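Hesta Shelving System
Set-Up and Stocking Guide, Section 6: Fitting and Loading Shelves
Revised April 2024

6.1 Before you begin

This section applies to single-sided Hesta units with a closed back panel. It assumes that the uprights have been joined, the unit has been leveled, and the back panel has been fitted as described in Section 5. Units that have not been leveled must not be loaded. If the unit will stand on carpet, check the level again after the shelves are in place and once more after the first full week of use. Carpet compresses under the feet and does so unevenly.

Required for this section:

Shelf panels
Shelf brackets, left and right
White front strips
End brackets for the front strips
Clemby shelf hooks (optional)
Soft cloth and mild detergent
Step stool, where the upper shelf is above shoulder height

CAUTION: The maximum load for each shelf is 102 pounds, evenly distributed. Do not add the unused capacity of one shelf to another.

CAUTION: Do not climb on the shelves or use the front strip as a handhold.

6.2 Fitting the brackets and shelves

1. Choose the height of the upper shelf first. Measure the tallest product that will stand on it and allow enough clearance for a hand to reach over the top.

2. Insert the hooks of the left bracket into the slots of the left upright. Press down firmly until the bracket seats. A bracket that is seated correctly cannot be pulled forward.

3. Insert the right bracket at the same slot height. Count the slots down from the top of the upright, as the floor is not a reliable reference.

4. Lower the shelf panel onto the brackets with the folded edge facing front. Slide the panel back until it touches the back panel.

5. Press down on each corner in turn. If the panel rocks, remove it and check that both brackets are in matching slots.

6. Repeat for each remaining shelf, working downward.

NOTE: Brackets supplied by Šťastný before the current series have a shorter rear hook. They fit the upright but do not lock. Do not mix the two types on one unit. If you are unsure which type you have, contact Salley Store Fixtures before proceeding.

6.3 Fitting the front strip

The front strip covers the folded edge of the shelf and holds price labels. It should be fitted before any product is placed.

1. Wipe the folded edge of the shelf and let it dry.

2. Hook the top lip of the strip over the edge, starting at the left.

3. Press the lower lip into place along the full length of the shelf. Do not bend the strip in the middle in order to fit both ends at once.

4. Fit the end bracket. Tighten the screw by hand only.

If the strip stands away from the shelf at any point, remove it and start again from the left. A strip that is forced into position will work loose when products are pulled forward across it.

6.4 Loading the upper shelf

The upper shelf is suited to drinks and to small containers that customers pick up one at a time. Tall items belong at the ends of the shelf and short items in the center, where they remain visible from both sides.

1. Place bottled drinks at the left end. Stand the first bottle near the front with its main label facing the aisle, and place the others behind or beside it.

2. Place cups with lids at the right end. Hold each cup by the body. Lifting a cup by its lid may separate the two.

3. Place small jars and other cylindrical containers between the bottles and the cups. Set one at the front and the rest behind it. Turn each container until the brand name faces forward.

4. Check that every base rests fully on the shelf panel. No item may stand on the front strip.

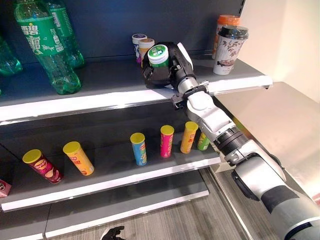 Figure 6. Upper shelf: bottled drinks at left, small containers toward the center, cups at right.

5. Step back to the middle of the aisle and check the arrangement at normal walking height. Correct any label that has turned to the side.

NOTE: Small containers with similar bodies are easily confused when viewed from the front, particularly if the shelf is above eye level. Where several flavors are sold, keep each flavor in its own row from front to back. Lid color is a useful guide for staff, but the price label must match the product name.

Bottles of the same product should be kept together even when only a few remain. Moving single bottles into gaps elsewhere on the shelf makes the stock count unreliable and leaves the customer without a price label to refer to.

6.5 Loading the lower shelves

Boxed products such as cookies, wafers, and chocolate snacks are placed on a lower shelf. Boxes may stand upright or lie flat. The choice depends on the depth of the shelf and on which face of the box carries the product name.

1. Place the largest box first. It sets the line for the rest of the row.

2. Place narrow boxes beside or in front of the larger one. A narrow box that is placed behind a larger one will not be found.

3. Where a box is laid flat, turn it so that the printed side face can be read from the aisle.

4. Place cylindrical snack containers beside the boxes, toward the back of the shelf if they are taller than the row in front. Lower each container upright and release it only when the base is flat on the shelf.

5. Draw the boxes forward to the front strip. They should be close to the strip without overhanging it.

6. If Clemby shelf hooks are used, clip them to the shelf edge after the row is complete. Keep hooks clear of the price labels.

CAUTION: When working at a lower shelf, kneel or use a low stool. Do not lean on the shelf above for support.

A tilted container is often the result of an obstruction at the back of the shelf. Remove the container and check for a fallen box or a loose label before setting it down again.
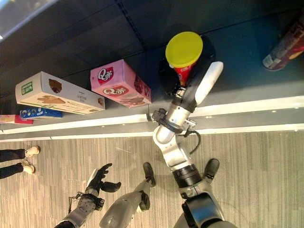 6.6 Checking the finished unit

Carry out the following checks before the unit is opened to customers.

1. Each shelf is level and does not move when pressed at the front edge.

2. Each front strip is seated along its full length, with the end bracket in place.

3. No product touches the underside of the shelf above.

4. Labels face the aisle and correspond to the products behind them.

5. The floor in front of the unit is clear of packing material, trays, and tools.

Where more than one unit is installed, the check is made unit by unit and recorded on the form at the back of this guide. A unit that fails any item is to be corrected and checked again from the beginning. Partial checks are not accepted for warranty purposes.

6.7 Routine care

Shelves should be wiped when they are restocked. Remove all products from one shelf at a time and set them in a tray in the same order. Use a damp cloth with mild detergent on the shelf panel and a dry cloth on the front strip. Solvents and abrasive pads will dull the white finish of the strip and may lift the labels.

The dark finish of the shelf and back panel shows dust sooner than a pale one. Dust collects first in the rear corners and behind items that sell slowly.

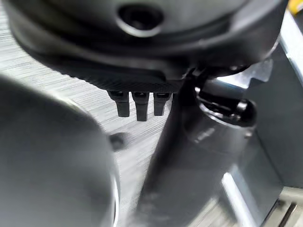 Brackets and end fittings should be inspected every 10 weeks. Press each bracket downward and confirm that it remains locked in the upright. Tighten any end bracket that has loosened. Bent brackets must be replaced in pairs and must not be straightened for further use.

Stores that change their range for the season should repeat sections 6.4 through 6.6 in full after each change. For most locations this falls in December, when gift boxes and larger packages replace part of the standard range. Heavier packages should be moved to the lowest shelf even if this interrupts the usual order of products.

6.8 Replacement parts

Front strips, end brackets, and shelf brackets are available from Salley Store Fixtures. State the shelf width and the finish when ordering. Clemby shelf hooks are supplied separately and are not covered by the Hesta warranty.

Continue to Section 7, Joining Units in a Row.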